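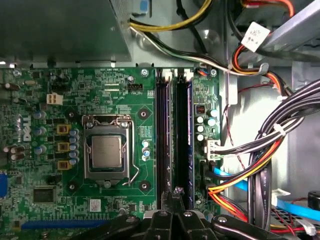
CPU swap cell, wrist camera. Dell desktop board, socket lever on the right, DIMM slots just past it.

Posting the fault notes from our board rework cell at Laneck, in order. Short version: the gripper closed on a memory latch when it should have closed on the socket lever. No one hurt, one slot scrapped.

1/ The cell opens the LGA socket, takes the processor out and puts a tested one in. One arm, two-finger gripper, wrist camera for alignment. Coarse position comes from the case fixture, fine position from the camera.

2/ Run 39 stopped on a force limit during the lever step. The log had the fingers in contact 5 mm before they should have touched anything. The arm held position, as it is supposed to. The operator hit the e-stop anyway. Correct call.

3/ Damage: one white retention latch snapped at the top of a DIMM slot. Board failed memory test on that slot. Socket pins fine, processor fine.

4/ First guess was a slipped fixture. Ingrid Okafor measured it and it was in tolerance. Second guess was camera calibration. Also fine.

5/ The cause was the matcher. It looks for a thin bright metal edge to the right of the heat spreader. With the case light at a low angle, the near edge of the memory module scored higher than the lever did. The offset went straight into the move - no check on how big it was.

6/ That last part is ours. The Flilex vision package reports a match score from 0 to 1000. We accepted anything over 500. The bad match came in at 761, so the threshold alone would not have saved us at any setting we would have used.

7/ Changes so far: the correction is now capped at 2 mm from the nominal lever position. Anything larger stops the cell and asks for a person. The matcher also has to find the cooler mounting holes first and place the lever relative to those.

8/ Force limit on approach is down by almost half. It costs a little cycle time and gives a few false stops when a cable gets in the way. Cables in these cases are never routed the same way twice, so we expect more of those.

9/ Still open: finger width. There is not much room between the lever and the first memory slot. Nowicki is cutting a narrower pair for us. Until they are fitted, levers are opened by hand and the arm only does the pick.

10/ If you run a similar cell, check what your code does with a confident wrong answer. Ours had been doing the same thing since July.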